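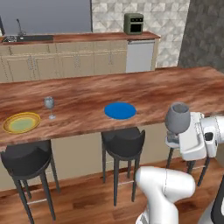 4. First Grasp in the Kitchen Scene

Your Dutow arm is bolted down at home and the simulator is installed, so now comes the fun part! You'll pick up a cup in the practice kitchen before the real arm moves at all.

1. Start the Stedden simulator and load the kitchen scene. Give it a minute the first time.
2. Set the port to 1455 and press Connect. The status light on the panel turns green.
3. Drive the gripper to the cup with the fingers open. Come in from the side, low down, below the wide bowl.
4. Close the fingers in small steps. Stop at the first contact reading, then add 2 more steps.
5. Lift straight up and hold for a slow count of five.
6. Save the path. Gobnait Nic Giolla's naming scheme (object, side, try number) works great here.

Note: The stemmed wine glass is a wonderful challenge, but get the cup down first. Jonas Thaler needed 36 tries on his own build and loved every one of them.

Note: If the cup slides through the fingers, raise the friction setting a little and repeat from step 3.

CAUTION: Simulated paths know nothing about your workbench. Before running one on the real arm, clear everything within 450 mm of the base, set speed to Low, and keep a hand on the stop button.

Got a clean lift? Go on to Section 5, Setting the Cup Down.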